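**FOR IMMEDIATE RELEASE**
Candville, August 25, 2022

# Candville Night Desk opens its emergency alert line to the whole county

Hi, it's me again, the person who runs the Candville Night Desk, and I finally get to send out the release I've been sitting on since spring. Starting tonight, our breaking news text line is open to anyone in the county who wants it - free, no account, no app. You text the word NIGHT to the number on our contact page and you're in.

If you were in town during the Clerham depot fire last November, you already know why I care about this so much. I was up until dawn with two phones and a scanner, and I still had people calling me the next morning to ask which streets had been closed. Some of them had driven right up to the barricades! The official notices went out, but they went out in three separate places, and one of them was a PDF. I kept thinking about my neighbors on Yupanqui Street, who smelled smoke and had no idea if they should stay or go.

So we built a list. It started with 500 people who signed up on paper at the library and the farmers market, and we've been testing with them through the summer. In that time we sent 17 alerts, covering a gas leak, two highway pileups, a police search near the rail yard, a bomb threat at the courthouse (a false alarm, thank goodness) and a lot of storm warnings. We got one wrong. We named the wrong exit on a crash, fixed it in the next text, and wrote up how it happened on the site, where you can still read it.

A few things about how it works, and I'd love it if other outlets would pass these along:

- We only text when two sources confirm, and at least one has to be an agency on the scene.
- We don't give the names of people hurt or killed by text, ever. Families should hear it from a person.
- Every alert says what we know, what we don't, and when you'll hear from us next.
- Texts come in English and Spanish at the same time. Quechua voice messages are in the works.

The sending is handled by Gema, a small messaging system our own web team put together, and it has room for 3000 numbers right now. If we fill that up I will be thrilled and also very busy. We have 4 editors sharing the overnight shift, me included, so there's always somebody awake to answer when you text back with a question or a tip. Please do text back - half of what we learned this summer came from readers who could see something we couldn't.

To be clear, we are not a replacement for 911 or the county's own warnings. If there's a siren, follow the siren. We're here for the hour after that, when everyone's asking what just happened and the rumors start flying.

Reporters who want to talk about the line, or small newsrooms who'd like to borrow our rules for their own, can write to the desk any time after noon. I sleep in the mornings.

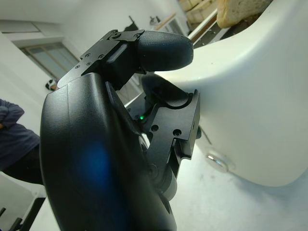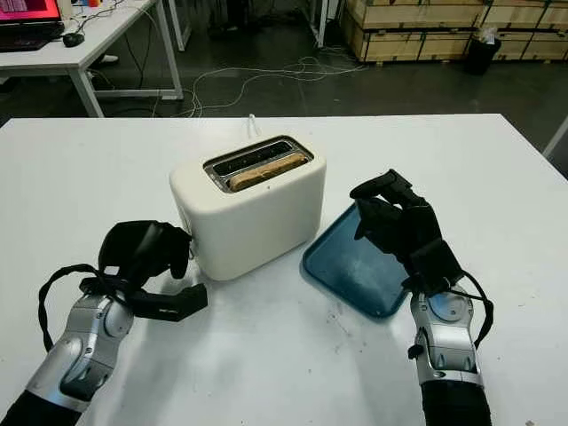
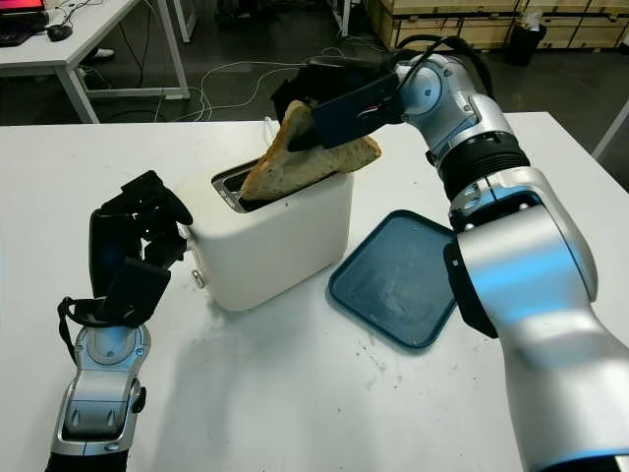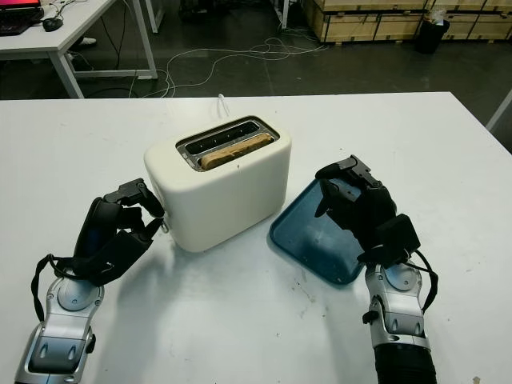

*3 min read*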